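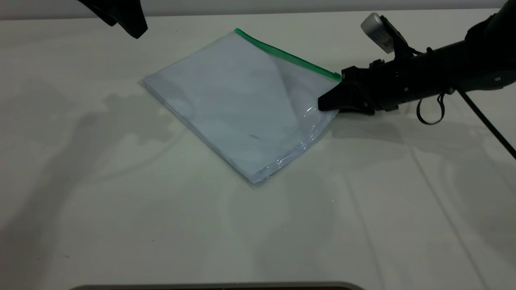 Section 4. Recording and sending your first incident report

Welcome to the part of the guide we most enjoyed writing! By the end of this section you will have set up a case, recorded an account from someone who saw or suffered something, and sent it safely to your area desk. If you have already joined your local monitoring group in Turkent or Binora and have your handbook, you are ready to start. If you haven't got a monitor number yet, go back to Section 2 and finish joining first.

Rulluleo is used by community groups who keep a record of what happens at marches, vigils, evictions and public meetings. It works on most phones and on any computer with a browser, and it keeps working without a signal. Your reports wait on the phone until you are back in range.

Before you start

You will need:
your monitor number (printed inside the front cover of your handbook)
your passphrase
at least 264 MB of free space on the phone
a battery that is more than 25 per cent full
the paper consent forms, in case the person would prefer to sign by hand

4.1 Opening a new case

1. Open Rulluleo and type your passphrase. The home screen shows your area name along the top.

2. Tap New case. A case can hold as many accounts as you like, so if six people tell you about the same evening, they all belong in one case.

3. Choose the type of event from the list. Pick the closest match and don't worry too much, as the area desk can change it later. "Other gathering" is a perfectly good answer.

4. Enter the date and the place. Use a street corner, a shop or a bus stop that people in the neighbourhood would know. "Outside the Swanepoel Road market gate" is far more useful to the desk than "town centre".

5. Tap Save. The case is given a short code, such as T-8. Write it in your handbook straight away, on the page for that day.

Note: The code stays the same for the life of the case. If you open a second case by mistake, leave it alone and tell the desk — they can join the two together in a few seconds, and you can't.

4.2 Asking for consent

1. Tell the person who you are and which group you belong to.

2. Read the consent wording aloud from the screen. It is available in every language your area has switched on. Go slowly, and let them stop you with questions.

3. Ask which of the three levels they want:
Open: their name may appear in a published report.
Private: the desk knows their name, but it is never published.
Unnamed: no name is stored anywhere, by anyone.

4. Tap the level they choose. Rulluleo now hides any box that does not apply, so with Unnamed you will not even see a space for a name.

5. If they sign on paper, tick Paper form held and put the form away in a closed bag or envelope.

CAUTION: Never choose a level on someone's behalf. If they are unsure, choose Unnamed. It can be moved up to Private or Open at any time, but a name that has already been shared cannot be called back.

4.3 Recording the account

This is where you make a real difference. A calm, plain account taken down soon after the event is worth a great deal, and you don't need any legal training to do it well.

1. Tap Add account, then choose Type or Speak. With Speak, hold the phone between you and let the person talk. With Type, write in their own words as nearly as you can.

2. Begin with an open question: "What happened?" or "Where were you when it started?" Then wait. Silence is fine!

3. When they have finished, go through the prompts at the foot of the screen. These ask about times, injuries, uniforms, vehicles and other people who were there. Skip any the person can't or won't answer.

4. Mark each part as Saw, Heard or Was told. Tap a sentence and pick the label. It feels fiddly the first time and takes no effort by the third.

5. Read the whole account back. Change whatever they ask you to change, then tap Agreed.

Note: Leave your own opinions out of the account. There is a separate box called Monitor's remarks, and you can write as much as you like there.

CAUTION: If anyone is hurt or in danger, stop recording and get help. The draft saves itself every 8 seconds, so nothing will be lost.

4.4 Paper and small items

People sometimes hand over leaflets, notices, letters or torn clothing. You may accept them if your group has agreed to do so.

1. Put each item in a clear bag of its own and press the zip closed along its whole length.

2. Write the case code on a label and stick it to the outside.

3. In Rulluleo, tap Add item and describe it in one line.

4. Hand it to the desk within 2 days and ask for a receipt number.

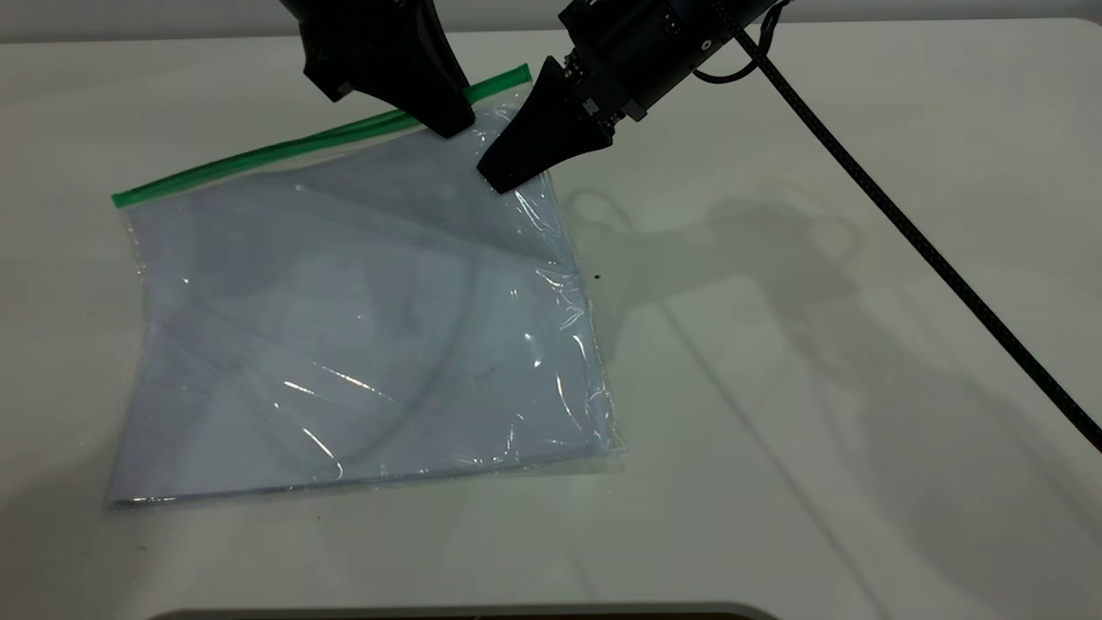 A clear bag with a green zip strip, laid flat.

Note: Do not wash, iron, mend or tape anything you are given.

4.5 Sending the case

1. Open the case and tap Check. Anything missing is shown in orange. You can send with orange boxes, but not with red ones. Red always means consent has not been filled in.

2. Tap Send to desk. The bar along the bottom fills as the case goes across. On a slow connection, speech recordings can take several minutes, so leave the phone alone with the screen on.

3. Wait for the word Received and the name of the desk worker. In Binora this will usually be Hiyori Takagi, who also runs the evening help line and is very happy to be rung with beginners' questions.

4. Tap Clear from phone. The account is removed from your handset and stays on the desk's own system.

CAUTION: Do not tap Clear from phone until you have seen Received. "Sending" and "Queued" both mean that the only copy is still in your hand.

If something goes wrong

The case stays on Queued: move somewhere with a better signal and tap Retry. Drafts are safe in the queue for as long as the app is installed.

The passphrase is refused: you have five tries, after which the app locks. Ring the desk to have it opened again.

The person changes their mind: open the account, tap Withdraw and confirm. This works before and after sending, and they don't have to give a reason.

The consent wording looks different from your printed card: cards dated before 3rd November use the old text. Read from the screen and ask your group for a new card.

Now try a practice case with a friend. Choose Training on the home screen, and everything you enter will be wiped when you close it. Section 5 covers adding photographs and maps to a case.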